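4.2 Contact cleaning as a repair for missing display columns

Missing columns on older handheld calculators are usually blamed on the ribbon cable between the display and the main board. The standard advice, repeated in repair guides for the Ralta and its relatives, is to open the case, wipe the contacts with alcohol and press the cable back down. We doubt that this advice rests on much. Most reports come from owners who fixed a single unit, looked at it once and put it away in a drawer. Failures are seldom written up at all.

We therefore sorted our units by fault before opening any of them. Units with a cracked display were left out, as were those that had been repaired before. The Moltstead units were handled separately – their cable is bonded with heat, and wiping it does nothing useful. Each remaining unit was cleaned, closed and put through 1000 key presses with the display on.

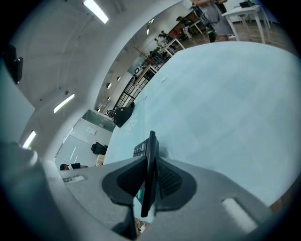
Judged right after cleaning, the method looks excellent. Of the 400 units treated, 98 percent showed a full display when first switched on. We would not put much weight on that figure. Opening the case also flexes the board, and flexing alone can bring columns back for a while. A group that was opened and closed without any cleaning should have been part of the plan from the start. It was added only in June, and it is too small to settle the question.

The Lonomham workshop has claimed that the repair is permanent. Its report gives no follow-up period, and we could not find out how the units were stored. Storage matters, as Figure 2 suggests: faults came back sooner in units kept in damp rooms.

Figure 2. Share of cleaned units with a full display, by storage condition. Units from the Thân batch are left out because their repair history is unknown.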